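Durkville Desktop Teardown Notes

README for the parts and board records

Maintainer: Patricio Arrieta
Last revised: Jul 9, 2018

What is in this folder

These are the working records from the desktop computer teardown bench in Durkville. The bench takes in old office desktops, opens them, records what is inside, and sorts the parts into reuse, spares and scrap. The records cover 85 machines. Most of them came from two offices that closed or moved, and the rest came in one or two at a time.

The folder holds text tables, a set of notes on particular boards, and pictures taken with the side panel off. It is meant for people who repair or strip desktops and want to know what they are likely to find and in what order to take it apart. It is not a buying guide and it does not have prices in it.

Files

machines.csv
One row per desktop. Columns are listed further down.

boards.csv
One row per motherboard. A machine that came in without a board has no row here.

memory.csv
One row per memory module that was taken out. Modules are linked to the machine by the machine number.

cables.txt
Free text. Notes on power supply leads, extension leads and adapters.

notes/
Longer notes on single machines. Only 13 machines have one. If there is no note, there was nothing to add to the table.

pictures/
Photos of open cases and boards. File names start with the machine number where it is known.

How the machines are numbered

Each case gets a number on a paper label on the outside and the same number in grease pencil on the inside of the drive bay. The inside number is the one to trust. Paper labels fell off in storage, and at least two were put back on the wrong case before the inside number was started.

Numbers are given in the order the cases were opened, so they say nothing about age or model. A number is never used twice. If a machine was scrapped its row stays in the table with the word "scrapped" in the status column.

Columns in machines.csv

number
The inside number.

source
Fitzsimmons, Pevov or other. Fitzsimmons is the bigger lot. Pevov is the lot that had been kept in a basement, and the cases have more rust on the back panels.

case_type
tower, small tower, or flat. Flat means a case meant to lie under a monitor.

panel
How the side panel comes off: screw, thumbscrew, latch or slide. Where the panel was missing on arrival it says none.

dust
0 to 3. 0 is clean. 3 means the fan blades could not be seen properly until it was brushed out. This is one person's opinion and it drifted. Early rows are scored a little harder than late ones.

psu_present
yes or no.

drives
Number of hard drives found. The drives themselves are handled separately and nothing about their contents is recorded anywhere in this folder.

status
reuse, spares, scrapped, or waiting.

remarks
Anything else. Kept short.

Columns in boards.csv

number
Same as above.

board_color
The main color of the board. Green, blue, tan, black or other. It was added because it helps when matching a loose board to a case picture.

memory_slots
Total slots, filled or not.

slots_filled
How many had a module in them when the case was opened.

latch_color
Color of the latches at the ends of the memory slots. If the two ends differ, both are given with a slash between them.

socket_cover
yes if the protective cover or the cooler was still on, no if the socket was bare.

capacitors
ok, domed, leaking or missing. See the note on capacitors below.

battery
ok, flat, missing or leaking.

standoffs
Number of screws found holding the board. Screws that were missing are not guessed at.

Order of work

The same order was used on every case from machine 7 onward. The first few were done in whatever order came to hand and their rows have more blanks.

1. Unplug everything and hold the power button for a few seconds.
2. Lay the case on its side with the open side up. Take the panel off.
3. Brush out the loose dust before touching any connector.
4. Take the picture or pictures.
5. Unclip the power leads from the board. Start with the wide one. Press the catch in fully and rock the plug lengthwise.
6. Take out the drive cables and tie them together with the machine number.
7. Take out any cards.
8. Open the latches on the memory slots and lift out the modules.
9. Unplug the fans.
10. Take out the board screws and put them in the lid of the parts tray.
11. Lift the board out from the side away from the back panel.
12. Fill in the row.

Cooler removal is not in the list. On most of these machines the cooler stays on until the board is out of the case and flat on the mat. On the flat cases it has to come off first to reach the back screws, and those rows have "cooler first" in the remarks.

Memory slots

Latches are the part most often broken on arrival. They get brittle, and people push down on them with the module still held by the other end. If a latch will not move with light pressure, look for a cable lying against it before pushing harder. In tight towers the power bundle tends to sit right over one end of the slots and keeps the latch from swinging out all the way.

Blow out empty slots before putting a module in. Grit in the bottom of a slot gives the same symptoms as a bad module, and several modules in the early rows were marked bad for that reason. They were tested again in June and the rows corrected. The old value is in the remarks column in brackets.

Modules that tested good went in antistatic sleeves, sorted by size. Modules with any mark on the contacts that did not come off with an eraser went to scrap.
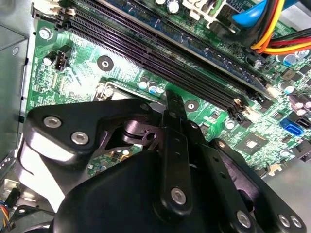

Green motherboard in an open desktop case, with the memory slots and the power cables.

Power leads

Leave the bundle attached to the power supply if the supply is staying with the case. Fold it back over the edge and hold it with a strip of masking tape so it does not spring across the board while the memory is coming out. Zip ties were used at first and had to be cut every time the machine was opened again.

Lead colors are written down in cables.txt only when they looked different from the usual set or when a lead had been spliced. Two supplies in the Pevov lot had splices wrapped in cloth tape. Both were scrapped.

Do not mix extension leads between machines. A few of the Fitzsimmons towers have a short adapter between the supply and the board, and it looks like an ordinary extension. It belongs with its own case. Adapters are marked with a dot of white paint near the plug.

Capacitors

Look across the tops at a low angle with a lamp to one side. A flat top is marked ok. Any curve at all is marked domed. Brown crust at the base or on the top is marked leaking, even if there is only a little of it.

Check the ones near the processor socket first, then the ones by the memory, then the rest. Glue at the base is common on tall ones and can be mistaken for a leak. Glue is even and rubbery. If in doubt the row says domed and the board goes to spares.

No capacitors were replaced on this bench. Boards that needed it were set aside for the Flarnon repair room, and their rows stop at "waiting" unless word came back.

Screws and mounting holes

Board screws went back in the same case whenever the board did. Where screws were missing, the hole was left empty unless the board flexed when a plug was pushed in. In that case a screw from the spares jar was used and the remarks say "screw added".

Check under the board for loose standoffs before putting it back. One machine had an extra standoff sitting where there was no hole above it, and the board had a scratch on the back to match. That is machine 13 and it has its own note.

Known problems

The slots_filled column is blank for machines that were opened before they reached the bench. Some of those had been picked over and the count would not mean anything.

The latch_color column was started late. Rows before it was added were filled in from pictures where the latches could be seen, and left blank where they could not.

Blue and black are sometimes confused in board_color. The bench lamp was changed partway through and the old one was quite yellow.

Pictures were taken at whatever angle the case allowed. They are good for finding where things sit on a board. They are poor for reading part numbers, and the part numbers in the tables were read from the board by eye.

Use

The tables and pictures can be copied and passed on. Please keep this file with them. Corrections go to Patricio Arrieta at the bench, with the machine number and the name of the column.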